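Cesley Block Sorting Kit, two-arm class set
Item 2160. For school robotics clubs and the Hovik student sorting event.

Task: loose building blocks are picked from a wooden tabletop and sorted by color into bins. Arms fix to mounting plates on opposite sides of the frame. Clear bins go along the far edge.
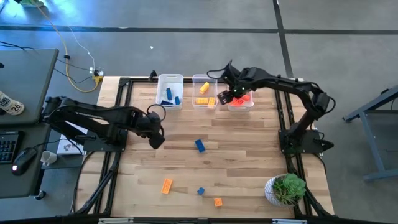

Manalastas: We run one student per arm and swap at the half. Blue and yellow go quickly. Agree on who has the middle bin before you start.

Supplied: 158 blocks, task sheets, scoring sheet. Arms, table and bins are ordered separately. Replacement blocks ship from December stock.

Wrist camera: optional, Lireo mount. Hangs below the gripper and faces the table. Check finger clearance before the first pick.
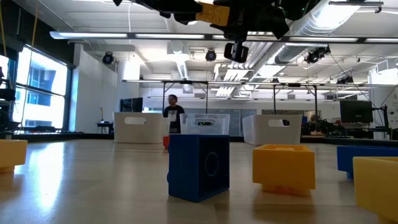

Yellow block in gripper, wrist camera fitted.

Spare finger set: item 2000.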